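Chapter 4
Working Hours and Distance

Most people count the workday from the moment they sit down to the moment they get up. The hours spent getting there and back are usually left out, even though they come from the same 24. This chapter treats travel as part of the job and looks at how employers and employees divide the cost of it.

We begin with Pellent, a payroll firm in the town of Wusmont. When the firm closed its downtown office and moved to the Wisska business park, the average one-way trip for its staff rose to 60 minutes. Pay stayed the same. Over the next year, 489 employees were asked whether they would trade part of a raise for 2 days a week at home. Their answers, given in Table 4.1, are used throughout the chapter.

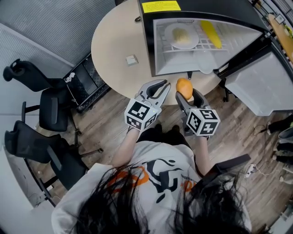 Does a longer trip to work change what a job pays?
The salary stays the same, but the pay per hour given up goes down. A person who works eight hours and travels two has spent ten hours to earn eight hours of wages.

Economists call the second figure the effective wage. It is simple to work out, yet few people do so before they accept an offer. Fuel, fares and parking lower it further — one Pellent clerk spent $2,987 on train tickets in her first year at the new site.

Section 4.1 sets out the method. Section 4.2 compares Pellent with Le Goff, a smaller company that paid for travel time and kept its fixed hours. Keep a record of your own trips for one week before you start the exercises.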